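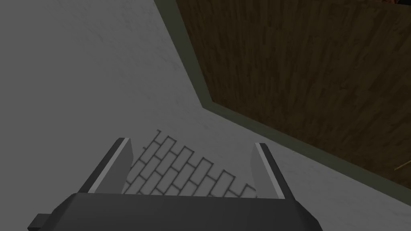

The way they told it in Fliltcombe, the old tram horse Harries walked his route alone for six years after his driver went deaf, and never once missed a stop. Elli Ojala had heard it from her grandmother, from the barber, and from a man selling peanuts. She had stopped believing it somewhere around the barber.

Now the town museum wanted a plaque.

"Forty words," said Tzu-hsuan Mak, pushing a folder across the desk. "It goes on the wall by the old car barn in June. Just put down what everybody knows."

"What everybody knows is that he pulled car 1069 through a flood with the mayor on the roof."

"That's the one."

"The line had 2 cars."

Mak took his glasses off. "Maybe they liked big numbers."

She carried the folder home and read it at the kitchen table. There was a feed bill. There was a letter from the Cakum Street Railway complaining that one of its horses, a bay, stopped outside the bakery every morning and would not go on until somebody came out with a roll. The driver had been fined for it. A later note said the bay was to be sold when the wires went up, and under that, in pencil, was a price and the name Riro.

Riro had been a brickyard. Her grandmother always said Harries had gone to a farm with a pond.

Elli looked at the pencil for a long time. It didn't say the bay was Harries. It didn't say he wasn't, either, and she noticed that she was hunting for reasons why it might be some other horse – a thing she would have laughed at in anyone else.

At eleven she wrote that a bay horse on this line used to stop at the bakery and wait. She counted the words, found she had plenty left over, and went to bed.

Mak phoned in the morning. "Where's the flood?" he said.

"Find me a wet piece of paper," said Elli, "and I'll put it in."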